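Robot club hits 2,090 sorted bricks and is not stopping there

I said in the fall that I'd write something for the neighborhood page when the robotics club at Grinness had real news, and then I kept not doing it because the real news kept being "it's broken again." Well, it's December, and we have real news! The club passed 2,090 bricks sorted by its two-armed sorting station, one brick at a time, and the Dremitz student showcase has given us a table and a slot on the main floor.

I help out with the club after school (my kid started in it two years ago and I sort of never left), so don't expect me to be neutral. I've eaten a lot of vending machine pretzels in that room and I have feelings about it.

For anybody who hasn't been following along, Dremitz is the regional showcase where middle and high school teams bring a working project and run it in front of judges and whoever wanders by. It isn't a battle thing, nothing gets smashed. You get a table, you get your slot, and your project has to do its job while people stand there asking you questions. The teams pick their own job. Last year ours was a plant waterer that watered the carpet very thoroughly, and I'm told we're still remembered for it.

This year the kids wanted arms. They'd seen a pair of them moving things around at the Peñalver open house last spring and talked about nothing else on the drive home. I was driving, so I know. The job they settled on sounds like something you'd give a toddler: take a mess of building bricks and put them in bins by color. I thought it was too easy. I said so out loud at a meeting, and I have been reminded of it pretty much every week.

The thing I didn't get is how much a hand does without telling you. You pick up a brick that's lying crooked and your wrist has already turned before you think about it. The arms don't do that unless somebody has shown them. So the students drive the arms through the job by hand, over and over, and save every run, and then they train the software on those runs and see if it can do the job by itself. They named the software Felleo. I've asked three different kids where the name came from and gotten three different stories, one of which involved a hamster.

The early version of Felleo was very sure of itself and very bad. It would go down for a brick, close on nothing, lift up the nothing, carry it all the way over to a bin, and let go of it with great care. We watched it do that for most of October. The younger kids started clapping every time, which I think helped everybody's mood more than the pizza did.

What turned it around was kind of boring, and I love that. One of the eighth graders went back through the saved runs and noticed that almost all of them started with the bricks laid out neatly, because people are neat when they know they're being recorded. So they started dumping the bricks out any old way before each run. Crooked ones, ones standing up, ones leaning on each other. They set themselves a goal of 60 new messy runs before the Thanksgiving break and got through all 60, with the last few done while parents were honking in the parking lot. I was one of the parents honking, sorry.

After that it got a lot better. On the last full test before break, Felleo put 92 percent of the bricks where they were supposed to go. Before the messy runs it wasn't even close to half on a good day. There was screaming. The math teacher across the hall came over to ask if somebody was hurt.

The other fight (a friendly one, mostly) was over what the arms should work in. A couple of the kids wanted everything plain white so the cameras would have an easy time. The rest argued that a showcase floor isn't plain white, it's full of people in loud sweaters, and if Felleo only works against a blank wall then it doesn't really work. They went back and forth on it for two meetings, with a slideshow on each side, and the loud sweater party won by a single vote. I voted for plain white, for the record, and I was wrong about that too. 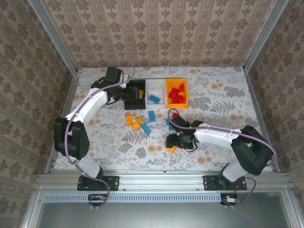

Sorting with two arms takes more planning than sorting with one, and it's where the club is spending its time now. Each arm is bolted to the front rail on its own side, so they reach in toward each other over the same patch of table, and the kids have to think about who goes where and when. Look at the background they ended up with, too! Brown patterned wallpaper on three sides and a tablecloth with ferns and little peach flowers, and the arms have to find bricks on top of all that. The right one has a yellow brick in its grip there, the left one is over at the black bin where a yellow is already showing, and the reds are piling up in the orange bin. I'm partial to the purple cables myself.

The orange bricks are the ones that give Felleo trouble. Under the lights in our room an orange brick and a red brick look closer than you'd think, and for a while every mistake on the score sheet was one of those two getting taken for the other. The club could just leave orange out of the showcase run, the rules would let them. They took a vote on that as well (they vote on everything, it's exhausting) and orange is staying in.

The other headache is cables. An arm swings over, a cable drags, a brick that was in a perfectly good spot gets nudged somewhere else, and now the arm is reaching for where it used to be. A couple of the sixth graders have taken this on as their own project and have tried clips, hook and loop straps, and at one point a shoelace. I'm rooting for the shoelace.

At Dremitz the run will go like this. A visitor gets to dump out the bricks however they like, the kids step back, and the arms go to work with nobody touching the controls. The judges look at how many end up in the right bin, but they also talk to the students for a good long while, and from what I saw last year the talking counts for plenty. Our kids can talk. I'm not worried about that part even a little.

What I do worry about is getting the whole setup there in one piece. The walls come off, the arms come off the rail, and all of it has to go back together the same way, because if an arm ends up sitting a little to one side then everything it learned is a little to one side too. The kids are practicing the teardown and rebuild after winter break, with a stopwatch. Their first try took so long that we missed the late bus and I drove four people home.

On money, since people ask me at the grocery store: the club has raised $2,120 this year between the bake sale, the car wash and the very strange auction where somebody paid real cash for last year's plant waterer. That covers the entry fee, the van and spare motors. Lunch at the showcase is on the families, and if you've got a big cooler we could borrow, I'd love to hear from you.

The club wants to keep the brick count going right up to the showcase. It's written on the whiteboard by the door, and only bricks that Felleo puts away by itself get added. A student who drives the arms by hand doesn't get to add theirs, and there was a scandal over this in November that I've promised not to write about.

If you'd like to see it run before then, the room is open to families after school on club days until 5:30 p.m., and you can come in by the gym entrance. Bring a kid who likes making a mess. They need more people to dump bricks, and the regulars have gotten too tidy again.

Recent items

Grinness pool to stay open through winter break
Plant waterer floods carpet at Dremitz, team takes it well
Bake sale sells out before lunch
Peñalver open house draws families from across the county
Lost and found tables overflowing, please come get your coats
Spring musical needs painters and people with trucks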